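Suche Suchbegriff eingeben Los
Kategorie: Vereinsleben / Protokolle
Drucken | Per E-Mail versenden

Protokoll der Septembersitzung, Nachbarschaftsverein Haltby

Beginn: 19 Uhr, Vereinsraum. Die Beschlussfähigkeit wurde festgestellt, das letzte Protokoll ohne Änderungen genehmigt.

TOP 1 Kasse
Der Kontostand beträgt 919 Euro. Die Rechnung der Firma Zeston für die Reparatur der Dachrinne steht noch aus. Zwei Mitgliedsbeiträge sind offen und werden angemahnt.

TOP 2 Herbstessen
Das Essen findet an einem Dienstag statt, Einlass ab 18 Uhr. Es werden 40 Plätze vergeben, Anmeldung über die Liste im Flur. Der Kostenbeitrag liegt bei 4 Euro, Kinder essen frei. Für den Einkauf werden bis zu 300 Euro bewilligt (einstimmig).
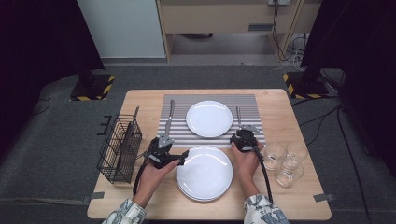
Die Suppe liefert Acharya, den Nachtisch bringen die Mitglieder mit. Ein Antrag auf Einweggeschirr wurde bei zwei Enthaltungen abgelehnt.

TOP 3 Heizung
Markska hat ein Angebot für die Wartung geschickt. Es fehlt die Angabe zur Anfahrt. Der Vorstand fragt nach, Entscheidung in der nächsten Sitzung.

TOP 4 Verschiedenes
Der Schlüssel zum Keller fehlt weiterhin. Fahrräder bitte nicht vor dem Notausgang abstellen.

Ende: 20.35 Uhr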